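**Bench assistant, desk tidying and small-item sorting** – part-time, fixed term to the end of May
Posted Feb 11, 2021

Jostel has one vacancy for a bench assistant. The work consists of putting small desk items into containers, taking them out again and returning the table to its starting layout. It is repetitive and is done to a written sequence. The post reports to Nadiia Marchuk.

## The work

Each sequence sheet names the items, the container and the start position of each. Typical items are pens, markers, clips and erasers. Containers are small, open-topped and light, and they move if knocked. An item counts as placed when it lies fully inside the rim and has been released.

The assistant will:

- set out the table from the sheet
- carry out the sequence at a steady pace, both hands in use
- write down drops, misplacements and restarts
- clear the surface at the end of each block

A block is 12 sequences, followed by a break away from the table. Speed is not scored. A completed log is. 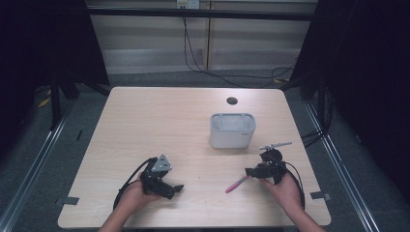
## The table

Work is done at a single table with a pale wood-grain top. The carpet is dark grey, and dropped items can be hard to find on it, so the log has a separate column for anything that leaves the table. Lighting is overhead and is not adjusted during a block.

The top is wiped before each block and checked for grit, ink and adhesive. Ink matters most, as uncapped markers are the usual cause of a rejected block. Marks that are part of the grain are left alone and are not logged.

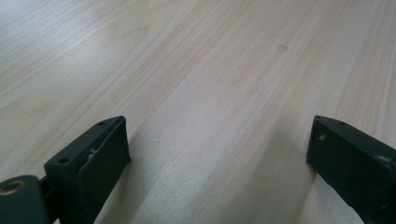 Cleaning is with a dry cloth first, then a damp one if needed. Solvents are not used on any table in the building. Cloths are kept with the spare log sheets and replaced by Otis Dunleavy on request.

## Requirements

- Full use of both hands, and comfortable reaching forward for the length of a block
- Legible handwriting
- Able to tell the item colours on the sheet apart
- Previous sorting, packing or assembly work is useful – it is not required

Training takes place at the table and covers the sheet, the log and the wiping routine.

## To apply

Send a one-page summary of past work to Noemi Lindqvist at the Jostel front office, quoting reference 2011. State any dates before the end of May on which you cannot attend. Shortlisted applicants will be asked to complete one trial block, which is paid at the normal rate.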